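Skekden tenant lounge: end-of-day table and room check
Filled in 26 July 2021, comments typed up the same night

I've used the Rurent sheet as the base for this one and chucked out the bits that don't suit us (we have no deep fryer and never will, so page two is gone). Where I've got nothing to say I've just put OK. Where I've rambled on, sorry, skip to the next item!

1. Way in and out clear
OK. Both doors open fully from the inside without the key. The mat at the back door has started curling at one corner again and I've flipped it over, which buys us a couple of weeks. Needs a new mat. I wrote the same thing in May.

2. Floor dry and swept
Mostly OK. There were crumbs under the long bench and a sticky patch near the bin, which came up with hot water and a bit of elbow grease. I did run out of the good floor cleaner. There's a bottle of the cheap stuff under the sink, but go easy with it, it leaves the tiles slippery for ages.

3. Urn off at the wall
OK. Off, unplugged, emptied, lid left open to air. The cord is fine along its whole length, and I checked the bit behind the bench where it used to rub.

4. Power boards and leads
Needs attention. The four-way board by the bookshelf still doesn't have a test tag that I can find. I've taken it out of use and put it on top of the fridge with a note stuck to it. Please don't bring it back down for your phone charger, however flat your phone is. The other board is tagged and in date.

5. Tables cleared
Fail, and this is the one I want to go on about a bit. I get that people are tired at the end of the arvo, and I'm as bad as anyone at walking off from a plate, but food and rubbish left on a cloth overnight is how we ended up with ants the first time. Anything that's been opened goes in a lidded tub or in the bin. Cans go in the recycling, crushed or not, I don't mind, just drained first. And cups need to leave the table too, paper ones included, because a cup on its side with a mouthful of cordial left in it will find its way right through to the wood.

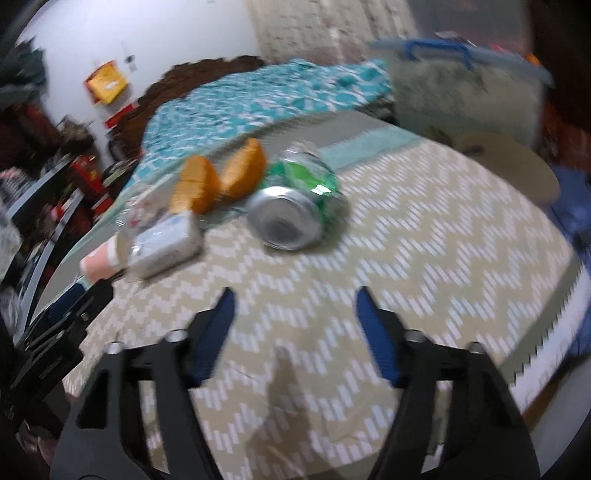 Cake is the other thing. If it's been sitting out for the whole session I'd sooner it went in the compost than back in the tin, especially if it had cream anywhere near it. I know it feels wasteful. Plain sponge is probably all right if it's covered quickly, so use your nose and your common sense, and put a label on it with the day you wrapped it.

Wrappers and plastic bags: straight in the bin, please, and not tucked under something so they don't blow about. They end up on the floor, and someone in socks goes for a skate.

6. Tablecloths
Pass, with a moan. The cloths are fine, no holes, no burns. They do need to hang so nobody's knee catches them, and I'd like the overhang kept short on the walkway side. Shake them outside and not over the sink (the plug hole is only human). Anything with soft drink on it goes in the wash bag and gets done at 40 degrees. Hotter than that and they shrink, and then we're back to one that covers two thirds of a table.

7. Table legs and locks
OK on the Movberg tables. All the locks click and hold. I leaned on each one with my full weight, and I had a big lunch.

8. Chairs
Needs attention. I've pulled 2 of the stacking chairs for wobbly back legs. They're facing the wall in the storeroom so nobody grabs them by mistake. While I'm on chairs, no stacks higher than 8. I know they'll go higher. They also come down a lot faster than they go up.

9. Bins
Fail to begin with, OK after I'd done it. Recycling was full to the brim and had a bag of ordinary rubbish on top. New liners are in the bottom drawer now, because the top one jams.

10. First aid box
OK. Plasters topped up, burn gel in date, scissors back where they belong. The little Schnyder tweezers have turned up as well, in the cutlery tray of all places. I've washed them and put them in the box, so let's keep them there.

11. Fire blanket and extinguisher
OK. Blanket on its hook and easy to get at, extinguisher gauge in the green. The number on the extinguisher's sticker is 2,117, which matches our list.

12. Windows and lights
OK. The small window over the sink needs a proper shove before the latch catches, so give it a second go even if it looks shut.

Still to do: new back door mat, tag or bin the power board, fix or chuck the chairs, buy floor cleaner. I can pick up the cleaner when I do the milk. The rest I'll raise when the next sheet is due, unless somebody handy gets to the chairs before me.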